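Keramlow Wire Mesh Fry Basket, Small

Item no. 179
Sold by: Zavstead Kitchen Supply
Availability: In stock
Listing updated Apr 4, 2021

Overview

The Keramlow small fry basket is made for frying one or two portions at a time. It has a wire mesh body and a tall handle that points up, so the basket can be lowered into a pot and lifted out without reaching over the side. It takes up little room on the table and hangs from a standard hook when not in use.

Customers use it for french fries, shrimp, dumplings and small pieces of chicken. It also works for blanching vegetables and for rinsing cooked noodles. For a larger family, order two or look at the Bundex twin basket set.

Setting up a small cooking table

A fry basket this size goes well with a portable induction cooktop. Put the cooktop at the front of the table where you can reach the controls, and keep the basket and small appliances toward the back. Run power cables behind the cooktop. Leave the side of the table free for a pan that is off the heat.
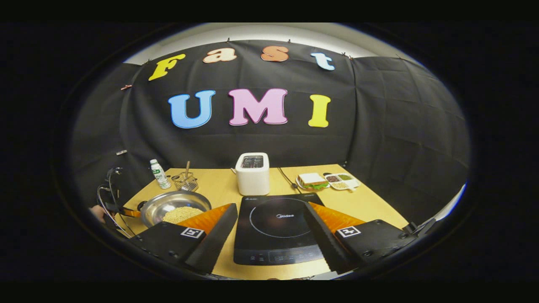 Small mesh fry basket with its handle up, on a wooden table with a Midea induction cooktop, a white toaster and a steel frying pan.

The cooktop, toaster and frying pan are not included with the basket.

Specifications

Type: fry basket, single
Body: wire mesh
Handle: fixed, upright
Weight: 300 g
Mesh diameter: 17 cm
Dishwasher safe: yes, top rack
Carton quantity: see bulk orders

Before you order

Measure the inside of your pot. The basket needs a little space on all sides so oil can move freely. It should not be forced into a pot that is too narrow. The handle stays outside the oil, but it does get hot during long frying. Use a dry cloth or an oven mitt.

Do not place the empty basket directly on a hot cooktop. It is not a pan and the mesh will discolor.

Care

Wash before first use. After frying, let the basket cool, shake out crumbs and soak it in warm water with dish soap. A soft brush clears the mesh. Steel wool will scratch the finish. Dry fully before storing.

Bulk orders

Restaurants and cooking schools can order by the carton. Orders up to 1000 pieces ship from the Zavstead warehouse. For larger quantities, send a request through the contact form with your delivery address.

Related items

Bundex twin basket set
Keramlow skimmer, long handle
Tan drip tray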